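Home | Stories | Archive | Submit

Acceptance Visit

The buyers from Rurnodent reached the Petville site at 10 in the morning and were given visitor badges and a sheet of paper with the running order on it. Tamás Csizmadia read his twice. Item one was safety. Item two was the kitchen cell, listed as Flelari, 600 logged hours.

"Is that hours running or hours switched on?" he asked.

"Switched on," said Rácz, who had written the sheet.

Csizmadia made a note. They went through to the bench and stood behind the tape.

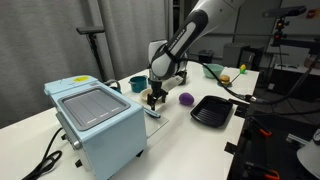
Rácz recited the figures. The contract asked for 1000 hours before delivery in May. It also asked for a stop button within reach of each operator, and there were 2 operators. Csizmadia asked to see both buttons and pressed one. The arm stopped. Rácz restarted the cell, which took 70 seconds, and the buyers used the time to look at their shoes.
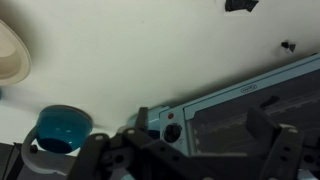 Csizmadia's job was to find a reason to pay less. He had found one on every visit for eleven years, and he kept them in a green notebook by category. Under Surfaces he wrote that there were scraps of black material on the bench top. Under Controls he wrote that the oven had one knob near its red indicator and that the markings were small. He underlined small.

"You could buy a different oven," said Rácz.

"You could," said Csizmadia, and turned the page.

Back to top
© Acceptance Visit, all rights reserved. Contact the editor
4 comments | 12 shares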